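I finally sat down in August and did what I'd been putting off, which was going through the login records on our little server at Hadgu. Oh my. There were 1,697 failed password attempts from a single night, and I'd been sleeping right through them!
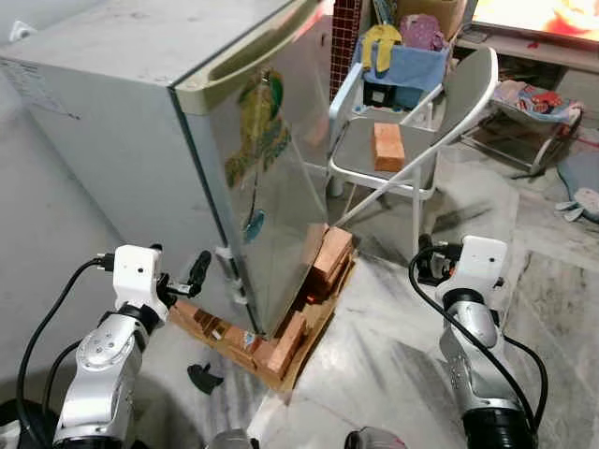
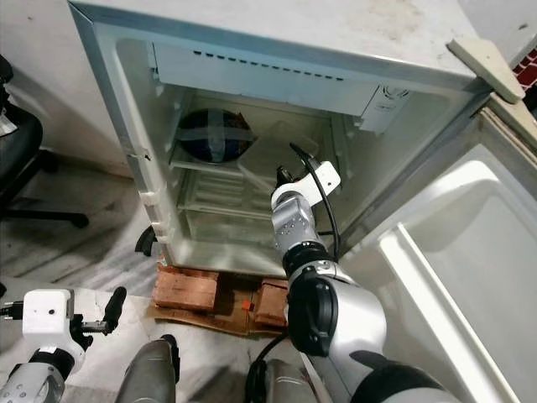
So I turned off password logins, moved everybody over to keys, and set Zutton to block an address for 10 minutes after 4 bad tries - a bit strict, maybe, but I can live with it. Next up is the old backup box in Cunville.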